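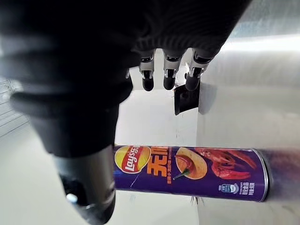
Week 6: Hostile witnesses and earlier statements

Reading for this week: course pack, pages 215 to 227. Bring the Willeck problem sheet to the seminar, with your answers to parts one and two written out.

Where we have got to

Last week dealt with who may be called and who can be made to attend. We now turn to what happens when a witness is in the box and does not say what the party calling them expected. Everything below is about criminal trials in England and Wales unless stated otherwise.

1. The basic rule

A party who calls a witness cannot normally attack that witness's credit. You may not bring evidence of bad character against your own witness, and you may not ask leading questions on matters in dispute during examination-in-chief. You can call other witnesses who give a different account of the same events.

2. Unfavourable or hostile?

An unfavourable witness is one who fails to come up to proof. They may have forgotten, or been mistaken in the first place, or simply be less sure in court than they were at the police station. The basic rule still applies to them.

A hostile witness is one who, in the judge's view, shows no wish to tell the truth at the request of the party calling them. Refusing to answer can be enough. So can a sudden claim to remember nothing, if the judge does not believe it.

It is for the judge to decide. The application is made by the party who called the witness, usually in the absence of the jury, although the witness's manner in front of the jury may already have made the point. Before applying, counsel should normally consider asking for the witness to be allowed to refresh their memory from the statement. Students often leave this stage out in problem answers and lose marks for it.

3. What changes once leave is given

Section 3 of the Criminal Procedure Act 1865 allows the party to prove that the witness made an earlier statement inconsistent with the present evidence. The circumstances in which the statement was made must first be put to the witness, who must be asked whether they made it. At common law the party may also ask leading questions. General evidence of bad character is still not allowed under section 3.

Note the word 'adverse' in the section. It has been read as meaning hostile, so a merely unfavourable witness is not caught.

4. What the earlier statement proves

Before the Criminal Justice Act 2003 the earlier statement went to credit only. The jury could use it to doubt what the witness said in court, but could not treat it as evidence that the earlier version was true. Juries were thought to find this hard to follow.

Section 119 changed the position. If the witness admits making the statement, or it is proved under the 1865 Act, it is evidence of any matter stated in it of which oral evidence by that witness would be admissible. The jury may prefer the statement, prefer the oral evidence, or reject both. The judge should warn them to take care with a witness who has given two accounts.

Look also at section 124(2) of the Police and Criminal Evidence Act handout from Week 4 – the reference there should be to the Criminal Justice Act 2003. Please correct your copy.

5. Witnesses in fear

Do not confuse a hostile witness with one who does not give evidence through fear. Section 116(2)(e) of the 2003 Act may let the statement in as hearsay, but leave is required and the court must look at the interests of justice. Special measures such as screens should be considered first. We come back to this in Week 8.

Problem for the seminar

Tkachuk is charged with wounding outside a shop in Flivilstead. Cletura told the police that she saw him strike the blow. At trial she says she was looking the other way and that the officer wrote the statement for her. She agrees that the signature is hers.

(a) What should the prosecution do first?
(b) Is Cletura hostile, and what would you want to know before deciding?
(c) If the statement goes in, how should the jury be directed?
(d) Would your answer to (c) differ if she had refused to say anything at all?

Written answers to (b) and (c) only, 816 words at most, by noon on the day of the seminar.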